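Vosthorpe Technical Help Exchange
Section: Handling equipment and control
Status: Answered

Question

Comparing two grippers in simulation before purchase: what should be held constant?

Our department at the Machala site has been asked to recommend one of two grippers for a small bench-mounted arm. The first is a two-finger parallel gripper with a maximum opening of 110 mm. The second, from Zekby, opens to 170 mm and is noticeably heavier. Both will be used to pick small mixed items placed close to a cardboard box, so the fingers will often have to work in a narrow space.

Funds do not permit the purchase of both units, and the comparison must therefore be carried out in simulation. A first series of 722 attempted picks has been completed, divided between the two models. The wider gripper performed worse than expected when items stood near the side of the box. It is not clear to us whether this reflects the gripper itself or the way the trial was arranged. The same arm controller settings were used throughout.

Guidance is requested on the following points. Which settings should be identical for both grippers, and which should be adjusted for each? Is a simulated result of this kind accepted as sufficient grounds for a purchase?

Submitted by: Handling Equipment Office, Machala

Answer 1

The wider gripper will be worse near a box as the fingers are bigger. I would purchase the smaller one unless your items are large. We had the same result with ours and did not look into it further.

Submitted by: registered member, Poststead

Answer 2 (accepted)

The previous reply may prove to be correct, but the information given does not yet support it. Opening width and finger size are separate matters, and a gripper with a large stroke can be commanded to open only part of the way. If your trial opened each gripper fully before every approach, the wider model was placed at a disadvantage near the box. Please check this first.

The following should be the same for both: the starting position of every item, the order of the attempts, the friction values given to the items, the time allowed for each attempt, and the rule by which a pick is judged successful. We require the item to be lifted clear and held for a stated period. A brief contact or a partial lift is recorded as a failure.

The following should be set separately: the mass and centre of mass of the gripper, the distance from the wrist to the fingertips, the opening used on approach, and the closing force. Using identical controller settings is reasonable only if the controller has been told what it is carrying. An arm configured for the lighter gripper may sag or overshoot with the heavier one -- and the error will then be counted against the gripper.
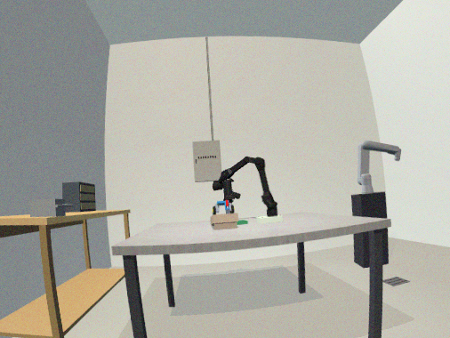 Dušan Vlček
Senior Technical Officer, Simulation and Trials, Vosthorpe

The arrangement shown is the one used in our own trials. The black arm on the grey table works with its gripper directly above a small group of items beside a cardboard box. We recommend recording attempts close to the box separately from those in the open, as a single combined figure hides the difference you have described.

As to the second point, our office accepts a simulated comparison for drawing up a shortlist. It is not accepted alone as grounds for purchase. Contact between fingers and thin or soft items is the least reliable part of most models, and a supplier will often lend a unit for a short period on written request. In our last comparison, 17 attempts on loaned equipment were enough to show that one friction value had been set far too high.

Comment from the Handling Equipment Office, Machala

Thank you. Both grippers were indeed opened fully on approach, and the wrist-to-fingertip distance had been left at the value for the smaller unit. The series will be repeated with both corrected. A loan request has been sent to Zekby.

Answer 3

Please also confirm that the collision shapes of the fingers match the drawings. Some imported models use a plain block around each finger -- this makes the gripper wider than it is. Which file format was supplied?

Submitted by: registered member

Last reviewed: 27/04/2024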